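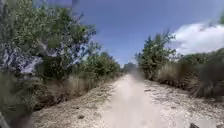 Dust hanging over the Stindonier Lane track. The loose gravel is on the right.

The Petstead Track Trial is a student competition for small self-driving ground robots, held each May on an unsealed lane outside Petstead. Entrants build a four-wheeled vehicle, teach it to recognise a dirt path, and send it off along one without touching the controls. The organisers describe the event as a race. Most of the vehicles are unaware of this.

Background

The Trial grew out of a second-year engineering unit at Cavalcanti College, where students had been driving robots up and down a carpeted corridor with tape on the floor. Results were excellent. The first outdoor session was arranged so that the class could write a short report on how well the method transferred to real ground, and the reports were indeed short. The following year the corridor was dropped from the unit and the lane took its place.

Entry was opened to other schools and clubs soon afterwards. A team may have any number of members, though the rules recognise only two of them on the day: a driver, who may not drive, and a spotter, who walks behind with the stop button.

Course

Stindonier Lane is a sandy farm track with trees and scrub along both sides. The timed section is 700 metres long and is run in one direction. It is divided into an open stretch, which is mostly straight, and a shaded stretch, which bends. Nothing is painted, taped or levelled for the event, and the only preparation is a walk-through in the morning to move fallen branches off the middle. 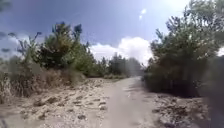
Robots are released one at a time, with enough of a gap for the dust to settle. Before this was written into the rules, a following vehicle tended to treat the cloud left by the one ahead as a wall and stop politely in front of it. Some teams still argue that their robot was right to be cautious, and the appeals form has a box for it.

Scoring is by distance first and time second. A robot that leaves the track may be put back once by the spotter, at a cost of 290 points from a possible 500, a penalty large enough that many teams prefer to let the thing sit in the grass and take the distance it has. Rescue by anyone other than the spotter ends the run.

Vehicles

The rules allow any electric vehicle that one student can lift. In practice nearly all entries are built on the Olis, a kit chassis the college has been handing down from class to class for so long that few of them contain many of the original parts. Cameras are compulsory and satellite positioning is banned — a rule brought in after a team recorded the whole lane on foot and entered a robot that had, in effect, memorised the answer. It won by a wide margin and is still spoken of with some coldness.

Training data is collected by hand-driving the vehicle along the lane in the weeks beforehand. Each team is given the same number of practice passes, which has led to long discussions about whether a pass counts if the memory card was full. 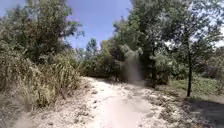

Light is the usual cause of failure. A program that has learned "path" as a pale shape between two green ones will do well enough in the open, and then meets the trees. Where the track bends out of view, a dense, dark bush stands beside it and hides part of the ground beyond, so the robot has to commit to the curve on limited evidence. A fair share commit to the bush. Shadows lying over the margin of the sand cause a milder version of the same trouble, usually a slow drift toward whichever side is brighter. Teams have tried darkening their training pictures and adding false shadows to them, and one fitted a sun visor cut from an ice cream lid, which worked better than either.

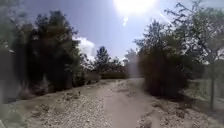
The smooth strip along the middle is the other great temptation. It makes easy going, and a robot that learns to follow it can cover a lot of ground while knowing very little about paths in general. Judges have discussed raking it out before the start. The proposal comes up every year and is defeated by the question of who would do the raking.

Assessment

For Cavalcanti students the Trial counts toward the final mark, although the placing does not. Marks are given for the logbook and for a written account of the run, including the part where it went wrong. A team that finishes the course must find something else to write about, and these reports are generally thought to be the weaker ones.

See also
Cavalcanti College
Line-following robot
Olis (chassis)
Petstead
Stindonier Lane

2 comments · Share this article
Contact the editors | Text may be reused with credit | Back to top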